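Search projects and reports
Search

Comparing Two Finger Shapes on a Two-Arm Tabletop Setup

16 March 2026
By Milagros Cantero

This report covers the second half of my project on gripper fingers for small household objects. The first half dealt with mounting and calibration and was handed in separately. My supervisor was Dzintra Kazlauskienė, who also wrote the logging script.

The question was simple. Our lab bench has two arms that are driven by hand through a pair of leader arms, and everyone who uses them has an opinion about which fingers are better for dishes. I wanted to try two kinds under the same conditions and write down what happened.

Fingers

The two kinds are called Sadel and Ongate in this report, after the names of their design folders. Ongate fingers are flat with a squared-off end. Sadel fingers have a shallow curve along the inside face, so that a round object sits in the curve when the fingers close. Both were printed on the same machine from the same black filament. The motors, the controller settings and the closing force limit were left alone between the two rounds.

Task

The task was to lift a cup off its saucer, move it to the other side of the table, and set it down upright. Then the saucer had to be moved next to it. I chose this task because it has one easy object and one hard one. A cup gives the fingers a wall to close on. A shallow saucer lying on a flat surface gives them almost nothing, and the operator has to get one finger under the rim or use both arms together.

A trial counted as a success if both pieces ended up on the other side and the cup was standing. Tipping the cup over ended the trial. Dropping the saucer from a low height did not, as long as it could be picked up again without help.

I ran 30 trials with Ongate fingers and 30 with Sadel fingers. I drove all of them myself. Before each round I gave myself an afternoon of practice that was not logged.

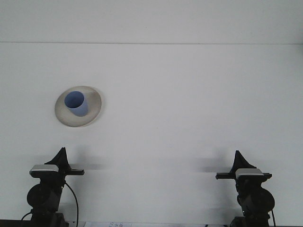
Figure 1. Cup and saucer on the table, with the two grippers at the front.

The background and table surface were kept pale and plain so the overhead recordings would be easier to go through later. In the first tests in August I had used a patterned cloth, and it was hard to tell from the video when the saucer had left the table.

Results

Out of all the trials in both rounds, 54 ended in success. The failures were split evenly, three with each kind of finger, so on success alone I can't say that one is better.

The differences were in how the trials went. With Sadel fingers the cup almost never turned in the grip, and I could carry it faster. With Ongate fingers it sometimes rotated a little on the way across, and I had to correct the angle before setting it down.

The saucer went the other way. The flat finger slid under the rim more easily, and in 16 of the Ongate trials I moved the saucer with one arm only. With the curved fingers I nearly always needed the second arm to hold the far edge. This took longer and was tiring to drive.

All three Sadel failures happened at the saucer. Two of the Ongate failures were tipped cups, and in the third the saucer slid out of reach of both arms.

Problems

The controller lost its connection to the right arm several times during the Sadel round. I repeated those trials from the start and left the broken ones out of the count. The cause was a loose plug at the power board, which we fixed with a clip.

The force limit was probably too low for the saucer. I did not want to change it halfway through, because the rounds would no longer have matched.

The biggest weakness is that there was one operator. I did the Ongate round first, so I was also more practiced by the time I got to the Sadel round. A better plan would have been to swap fingers every few trials, but each swap takes a while and the zero position has to be set again.

Next steps

Dzintra suggested a mixed pair, with a flat finger on one side and a curved one on the other. The parts are printed but not tested. The logs and the finger drawings are on the lab drive in the folder named Hevent.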